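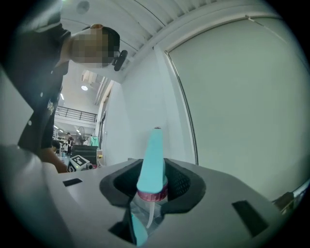
I've been putting off sorting the spray bottles since we moved in, and in July I finally ran out of excuses. Every room had one or two, mostly with an inch of something in the bottom and a nozzle that didn't fit properly.

My rule was simple. If the top still sprayed, it stayed. If it only dribbled, I soaked it in a mug of warm water and white vinegar for 30 minutes and tried again. Most of the blockages were old cleaner dried up in the tip. A pin got rid of the worst of it.

The dip tube is the other thing to check. If it's too long it bends against the bottom and won't draw, so trim it at an angle with kitchen scissors. Too short and you'll never use the last of the bottle. I had one from Mirken that was short by a good way, and that went in the recycling.

Rinse everything well before you refill it, and don't put a new product on top of an old one, particularly if either has bleach in it. 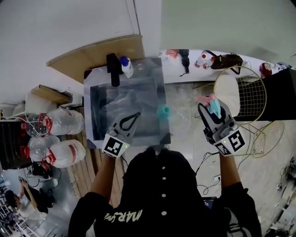

Tops and caps are what I always lose, so I now do this sort of job over a tray. Small bits stay where they fall and any drips are easy to wipe up. Pavithra Shetty suggested it after I dropped a washer down the back of the worktop, and I haven't lost one since.

For refills I make up 200 ml at a time, which we get through before it goes off. The label gets the contents and the month, in marker, with tape over it.

The shelf under the sink is next. Jaruwan wants the spare bottles moved to the hall cupboard, but there's no room in there until the paint tins go.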